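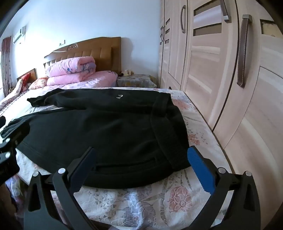 Figure 7.1 A black garment spread on a bed before folding, one sleeve out to the side.

Chapter 7
Folding Outer Layers on a Soft Surface

Chapters 5 and 6 dealt with flat items: towels, pillowcases and sheets. A sweatshirt or light jacket is harder to fold well. It has sleeves, a collar or hood, and often a zipper, and the thickness changes from one part to the next. A fold line that crosses a zipper pocket, such as the one along the lower part of the garment in Figure 7.1, will not lie flat and tends to open again on the shelf.

The work surface also matters. Most household folding is done on a bed. In the Hamden survey (Uddin, Table 3), 136 of 289 households named the bed as their usual folding place, and 41 used a table. A mattress gives under the hand, so creases cannot be pressed out against it as they can on a hard top. The garment must be smoothed by drawing the fabric outward from the center - never by pushing down.

Three terms are used throughout the chapter. The body panel is the area between the side seams. The sleeve line is the line from the shoulder seam to the cuff. The stack width is the final width of the folded item, set by the shelf or drawer that will hold it.

Section 7.1 covers laying out and smoothing. Section 7.2 gives the sleeve folds, following the method of Eirini Ververidis. Section 7.3 treats zippers, pockets and drawstrings. Bedding stored at the head of the bed, including rolled comforters, is covered in Chapter 9.

Before starting, review the definition of grain direction in Section 5.2.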